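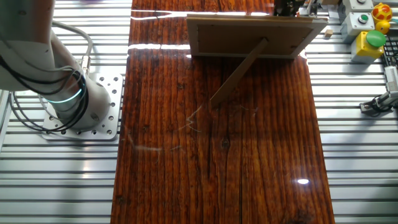 Gurwood is a picture framing shop run by two people who disagree about mats. Vaida Ramanauskas cuts them wide. Mudassar Cheema would skip them altogether and says so in front of customers.

We opened in January with a rented saw and 17 frames, most of them square. Our tabletop frames come in light wood, with a slanted easel leg at the back so they stand up on a desk, a shelf or whatever your aunt calls the good table. People mostly bring us photos. They also bring ticket stubs, recipe cards and, once, a parking fine that had been successfully appealed.

Small things are our favorite work. A card the size of your palm looks lost in a drawer and pretty important in the middle of a larger sheet, so we do a lot of that.

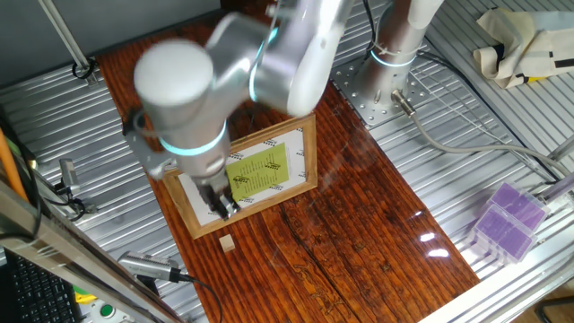

**Can I bring my own frame?**

Bring it in, even if the corners have opened up. Regluing costs $15, and Mudassar's opinion of the frame is included.

Brenda Urrutia answers the phone until 5.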